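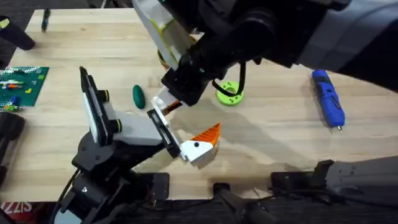

Photo: Lolanley Media

May 22, 2018

Rellulberg to open walk-in recovery center in old Nogueira building

RELLULBERG - People trying to quit drinking or using drugs will soon be able to walk in off the street and see a counselor the same day. The Woltness Recovery Center opens its doors next month in the former Nogueira furniture store, two blocks up from the bus depot.

No appointment. No referral from a doctor. Insurance helps but is not required, the center says, and fees go on a sliding scale for those paying on their own.

Woltness already runs a smaller outpatient office in Lolanley, on the other side of the river. That office took in 241 new clients last year, and a good share of them came from the Rellulberg side. For anyone without a car it means two buses each way, and the last one back leaves before the evening groups let out. People were signing up and then dropping off after a week or two, the center said in its notice to the county.

The new place will have 11 beds on the second floor for short stays, mostly for people coming off alcohol or opioids who need someone watching them for the first few days. Nurses on site all night. Anyone with serious medical trouble still goes to the hospital first. Stopping heavy drinking all at once can be dangerous, in some cases deadly, and staff want people to ask before they try it at home alone.

Downstairs is the outpatient side. Group rooms, four small offices for one-on-one counseling, a waiting area with a separate door for parents with kids. Day groups start in the morning, evening groups after supper for people who work. A group for family members will meet once a week and is open to anybody, even if the person they are worried about has not agreed to get help yet. The family group in Lolanley has had a waiting list since winter.

The county board approved the lease in March after two long meetings. Neighbors on the north side of the street had asked about parking, and about people smoking out front. The center agreed to move its main entrance to the back lot and put in better lights. It also dropped a plan for a large sign over the sidewalk. A few residents still said they would rather see a store go in there. Others got up and talked about sons and daughters they had driven two hours for a bed, only to be told it had been given away that morning.

The vote was not close in the end.

Money for the first year comes from a state grant, the county, and what clients and insurers pay. Second year is less clear. The grant can be renewed once, but the center has to show that people are staying in treatment past the first month, which is the point where it loses the most of them. To help with that it will hire two outreach workers who call or text clients who miss a session. Lolanley tried the same thing last fall with one part-time worker and wants to keep it going.

Medication will be offered too. A doctor will be in three days a week to see clients about prescriptions that cut cravings or block the effects of opioids. Some programs in the area don't allow clients to take these. Woltness does, and will take people who are already on them from another clinic. Bring the bottle and the name of the pharmacy, staff ask, it saves a day of phone calls.

Relapse will not get anyone kicked out. The old rule in Lolanley was two positive tests and you were done, and that was dropped a while back. Clients who slip are asked to come in and talk over changing the plan, maybe more groups, maybe a few nights upstairs. Violence or selling on the property is another matter and does mean leaving.

Work on the building is behind by a couple of weeks. The stairs had to be rebuilt to meet fire code and the elevator inspection is still to come. If the inspection runs late the downstairs will open by itself and the beds will follow. Calls to the phone line are being taken already by the Lolanley office, so people do not need to wait for the doors to open to get on a schedule or just ask a question.

There is also a push for donated items. The center needs twin sheets, new socks and underwear in all sizes, phone chargers, paperback books, and unopened soap and shampoo. No used pillows please. No mouthwash with alcohol in it. Drop off is at the back door on weekday mornings, starting next week. Bus passes are wanted more then anything, and local businesses can buy them in packs through the county office.

A training night on how to use the overdose nasal spray will be held in the group room before the opening. Free, takes 40 minutes, and everyone who comes gets a kit to take home. The county bought 2,000 kits this spring and wants them out in the community, in glove boxes and kitchen drawers and behind the counter at gas stations. Employers who want the training at their own shop can ask for a daytime visit.

Jobs are still open as well. The center is looking for overnight nurses, a front desk person for evenings, and a cook for weekends. People in recovery are encouraged to apply, though the center asks for at least a year sober for any job that deals directly with clients. Background checks are done but an old conviction does not rule a person out by itself. Applications are at the Lolanley office and at the Rellulberg library front desk.

Once it opens, the downstairs will run every day but holidays, with the phone line answered around the clock. Callers don't have to give there name. Anyone who thinks a person is overdosing right now should call 911 first and stay with them untill help comes.

An open house for neighbors is planned for the afternoon before the first clients come in. Coffee, short tours of both floors, parking in the back lot only.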